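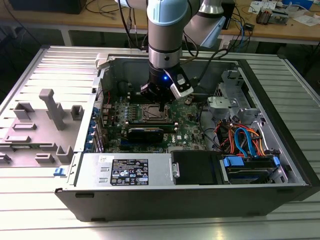

New preprint from us at Lorport, on teaching a robot arm to take desktop computers apart. Short thread, as the long version has equations and an apology in the appendix.

The usual recipe is one big policy, trained end to end on demos. We split ours: a planner picks the next part, and a small skill does the pulling. Unfashionable – my co-author Domnica Ardeleanu calls it "vintage".

We gave it 40 towers. The split version got the memory out of all but four. The single policy failed on 18, and went about it with tremendous confidence.

Most of the gain comes from one dull trick. When the force reading looks wrong, the arm backs off four millimetres and looks again. I spent most of June on a cleverer idea, which now lives in a footnote.

Still hopeless: cables. Ours treats every cable as a personal philosophy question.

Code goes up once I've removed the comments I wrote at night. Reviewer 2, if you're reading, g'day.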